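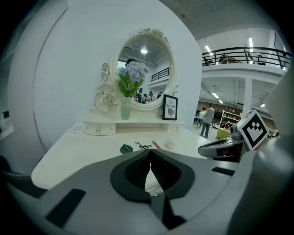 Item 6: white vanity table with oval mirror, shelf and two drawers.

FURNISHED UNIT INSPECTION – BEDROOM, SHEET 2
Property: Stokberg, Unit 19
Inspection type: mid-lease, June
Prepared by: Sonach Property Services
Ratings: OK / Monitor / Action / N/A

6.1 Stability of table
Rating: OK
Comment: No rocking under hand pressure at either front corner. Floor glides present on all legs.

6.2 Tabletop surface and corners
Rating: OK
Comment: Left front corner is rounded, no sharp edges. Small white card or paper on the top left in place.

6.3 Mirror attachment
Rating: Action
Comment: One rear screw turns by hand. Tighten and recheck. Do not move the table by the mirror frame until closed out.

6.4 Mirror glass
Rating: OK
Comment: No cracks or chips. The lower left was checked with the flowers moved aside.

6.5 Carved ornament (rose cluster at crown, scroll and rose at left)
Rating: Monitor
Comment: Slight movement in the left scroll when pressed. Glue joint is holding. Report to Rustad if the gap opens before the next visit.

6.6 Drawers
Rating: OK
Comment: Both run freely and stop before full extension. Knob on the wider left drawer is tight.

6.7 Loose items on shelf
Rating: Monitor
Comment: Pale green glass vase with blue-lavender flowers stands in front of the mirror. Vase is stable but breakable – keep back from the shelf edge. Small black picture frame ("NATURE" print) leans on the mirror frame and is not fixed. Fit a non-slip pad under it.

6.8 Anti-tip restraint
Rating: Action
Comment: None fitted. Install one Fliko wall strap at the rear rail, screwed into a stud. Drywall anchors alone are not accepted.

6.9 Clearance to heater
Rating: OK
Comment: Measured 46 inches. Minimum for this unit is 19.

6.10 Outlet and cords behind table
Rating: OK
Comment: Cover plate intact. No cord pinched between table and wall.

Open actions: 6.3, 6.8. Both to be closed before the table is next moved. Monitor items carry over to the next inspection, due in 180 days.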